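Setting the grip on the Sanen cable cell

Do this after any fingertip change, with the arm in slow mode.

1. Home the arm and open the fingers. Wipe both tips with a dry cloth.
2. Load a scrap cable and close on the boot - never on the clear plug, which cracks.
3. Set the force to 8 and tug the cable lightly. If it slips, go up by 2 and try again.
4. Check that the plug points straight up and the locking tab is clear of both tips.
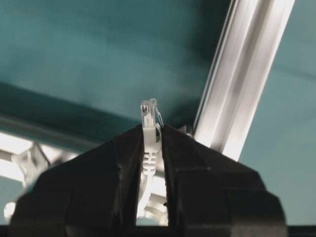 5. Save the grip as program 276, then run seven slow cycles before going back to full speed.

Questions go to Citlali Cuevas.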